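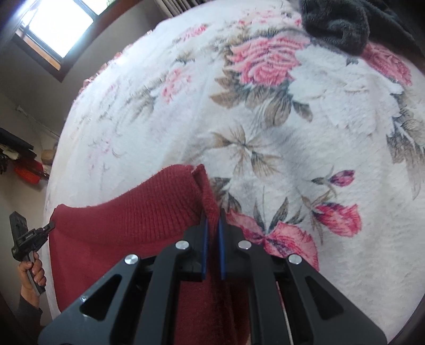
Shadi Chamoun
Lead author, Plinell Course Texts; software engineer

Print this page
E-mail this page

Chapter 4
From Pixels to a Grasp: Planning for Soft Things

If you have worked your way through the first three chapters, you now have a program that can find a block on a table, work out which way the block is turned, and send a pair of fingers down to pick it up. I hope you took a moment to enjoy that! It is a real piece of software, and the first time it runs from start to finish is a fine day in anybody's working life. I still remember mine, which took place in December in a room so chilly that I typed with my gloves on.

Now I am going to ask you to give up the block and pick up a sweater.

A block is a kind thing to give a planner. Six numbers tell you where it is and how it is turned, and those six numbers stay true until something bumps it. A sweater gives you no such comfort. It may be spread out, rolled, bunched to one side or hanging over an edge, and each of those shapes has as many small variations as you care to look for. When my co-author Danylo Hutsuliak and I first tried to write down the "state" of a knit sweater, we began with a mesh of 3399 points, and we were rather proud of it until we saw how long the planner took to think about them all.

So we did what most people in this field end up doing, and asked a smaller question. Where is there a fold that two fingers could close on? Look again at the dark red sweater at the head of this chapter, bunched on its flowered blanket, with one fold standing up just past the fingertips. For the next step of the task, that fold is nearly all the planner needs to know about. The fingers are already close together, the cloth rises between where they are and where the rest of the sweater lies, and a good grasp is a short move away.

Of course, the software has to find the fold first, and this is where the perception half of the chapter comes in (Sections 4.1 and 4.2). A strongly printed background is hard on simple methods. Pink roses, green leaves and stems are full of edges, and an edge detector will happily report every one of them as something to grab. A color threshold does better with a dark red garment, right up to the moment it meets the darker petals. Daylight from a window adds its own trouble, and a wide lens bends straight lines, so that a bed can look like a small hill. You will write a correction for the lens in Exercise 4.3, and I would urge you to do it before you tune anything else - I once spent the better part of a week tuning a fold finder named Jastgate against images I had forgotten to correct.

Sections 4.3 and 4.4 turn to planning. We will score each possible grasp, throw out those the fingers can't reach, and choose among what is left. Your score will be wrong sometimes, and that is fine, so long as the control loop in Section 4.5 checks the fingers as they close and is allowed to change its mind. Danylo wrote that section, and he is more patient than I am about timing, so please read it slowly.

For the exercises you will need the Rerdale practice set, which holds 200 short recordings of hand-held grippers working with clothes and bedding. Set 31 of them aside now, before you look at any, and keep them for testing. The loader from Chapter 2 will read the files without changes, although you may want to raise the memory limit if your computer is an older one.

4.1 What Counts as a Fold?

Let us begin with a plain working meaning. For our purposes a fold is any ridge of cloth that stands higher than the cloth on both sides of it and is thin enough to fit in the gap between the open fingers.

Print this page
E-mail this page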